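**Linen folders wanted, Filldale**

Rokero is hiring two people to fold cloths and napkins for restaurant orders. The work is standing, at a table, mostly squares. Corners don't have to be perfect, but the layers should sit flat and the stack should not lean.

Shifts are 2 to 6 p.m. Pay is $56 a shift. No experience needed. We show you the folds on your first day.

To apply, write to Shireen Magagula by 11 June 2019 with your name and the days you can work. 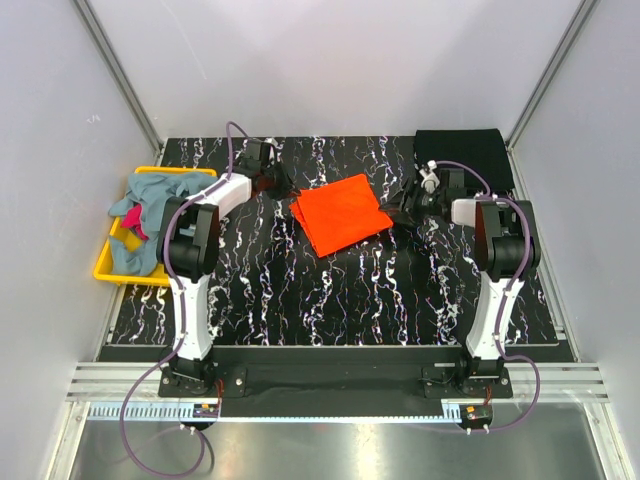 **Do I need to iron anything?**

Ironing is done by the laundry before the cloths reach you.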